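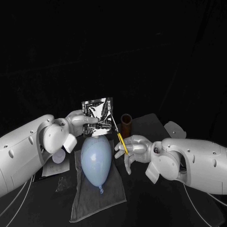 Skorkby Community Larder
Progress report to the Kostlow Fund
November 27, 2018

Reporting period and purpose of the grant

The present report covers the second half of the grant awarded by the Kostlow Fund for the Skorkby Community Larder. The grant was given to extend the opening hours of the larder, to set up a delivery round for households in Zedska and the outlying farms, and to bring food storage up to the standard required for chilled goods. It should be read together with the interim report submitted in March.

Summary of progress

The larder issued 2,839 food parcels in the reporting period. Demand was highest in the school holidays, when more families with children of primary age asked for support. The larder is now open on four days a week, as agreed in the grant letter, and the later closing time has been kept at the request of people who work daytime shifts.

The delivery round to Zedska began two weeks later than planned. The delay arose from the insurance of the van, which had to be reissued in the name of the larder before drivers could be added. No parcels were missed as a result, as households on the list were served by private car in the meantime. Mileage for those journeys has been charged to the transport line and is shown separately in the accounts.

Food supply

Most dry goods continue to come from the regional depot. Kyriakidis, the wholesale grocer on the Skorkby road, has supplied tinned fish, rice and cooking oil at cost price and has confirmed that it will do so until the end of the grant. Fresh vegetables remain the weakest part of the parcel. Two growers who had offered surplus crops were unable to provide them after the dry summer, and carrots and onions were bought in at market price for most of August and September.

Donations of long-life milk have fallen. The larder has asked local shops to place it at the top of the list given to customers at the collection points, and the position will be looked at again after the winter appeal.

Storage and food safety

The new chiller was delivered and connected in July. The local food safety officer visited in September and raised three points: the temperature log should be kept beside the chiller and not in the office, the gap under the rear door should be closed against mice, and opened sacks should be moved into lidded bins. All three have been dealt with. The cost of the door strip was met from general funds.

Household items

Parcels may include a small number of items other than food. Soap, washing powder, toilet rolls and paper tissues are the most often requested. These goods are not covered by the present grant and are paid for from a separate appeal. The larder wishes to note that requests have grown steadily and that the appeal is unlikely to meet them beyond the spring. 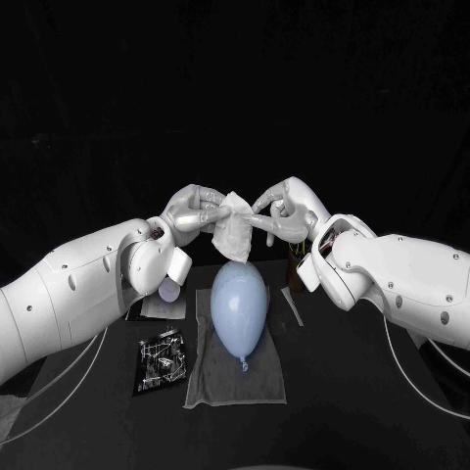
Spending against budget

Spending on rent, fuel and the chiller is within the agreed limits. The food purchase line is overspent owing to the vegetable purchases described above. The larder asks for permission to move the unspent part of the training line to food purchase. The remaining food hygiene courses have been offered by the district free of charge, and the training target will still be met.

Work planned for the remaining period

The winter timetable will be sent to all registered households with their next parcel. A second collection point in Zedska is under discussion with the parish hall, subject to the cost of heating. The larder will also review its referral form, which several advice agencies have found too long.

A full statement of accounts and copies of the chiller invoices are attached. The final report will be submitted within four weeks of the end of the grant.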